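Brultov road survey car back at work after camera mount repair

22 September 2021

The automated survey car that records lane markings and road signs for Brultov is running its full route again. The car was off the road for 14 days in May with a cracked camera bracket, and a second round of work on the same mount was finished this month.

Hulix, the firm that built the recording system and looks after it, said the fault first showed up as a slow drift in the lane data. Center dashes that should have lined up from one pass to the next were landing a few inches apart. The software flagged the drift and marked the passes as unusable, and the car was called in.

Technicians found a hairline crack where the bracket meets its base plate. The part was replaced with a thicker one. The camera was then set to its old height and leveled, with the hood kept in view along the bottom of the picture. The software uses the edge of the hood as a fixed line. If that line moves between one recording and the next, the mount has moved too.

Calibration is done in two steps. The first is in the garage, against a printed board at measured distances. The second is on the road, where the system has to pick up markings and signs at normal driving speed.

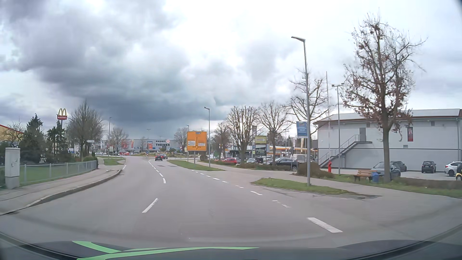
The approach to a roundabout, with the orange direction sign ahead and the survey car's hood at the bottom.

Roundabout approaches are hard on the system. The center line curves away, and worn marks sit close to fresh ones. Destination panels are often too small to read until the car is nearly on top of them. Hulix said the software is set to hold off on reading a panel until the letters reach a minimum size, and to log the sign by its shape and position until then.

Business signs cause trouble as well. The system is meant to ignore store names and banners, but it sometimes saves them as traffic signs. A filter installed along with the new bracket has cut down on those errors - the firm did not say by how much.

For straight roads the check is simpler. The software fits a line to the edge marking on each side and works out where they should meet. That point should stay put on a straight stretch, apart from small movements caused by bumps. 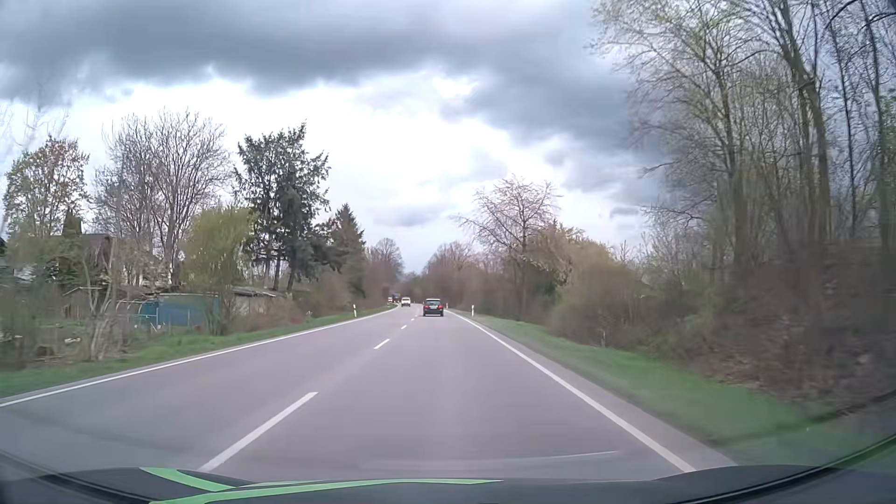

A steady edge line on both sides gives the software plenty to work with, and a straight run with other traffic on it is also used to test whether vehicles are being picked up and left out of the marking data. Delineator posts are logged separately. They are thin and can get lost against brush, so the post detector has its own settings.

The second round of work this month was smaller. The windshield in front of the camera was cleaned inside and out, two connectors were swapped, and the cable to the recorder was rerouted away from the heater duct. Heat had been loosening the clip that held it.

Routine care is now on a fixed schedule. The driver cleans the glass before each run and checks the bracket bolts with a torque wrench after every 5 runs. The garage board test is repeated every 40 hours of recording, or sooner if the software reports drift. A full inspection takes more than 4 hours, most of it spent on alignment.

Recordings are stored on the car during the drive and copied over at the garage afterward. The data goes into the Burkanus road database, where markings and signs are compared with the previous pass. Passes flagged during the May fault have been left out and will be driven again.

A spare bracket of the new type is now kept at the garage.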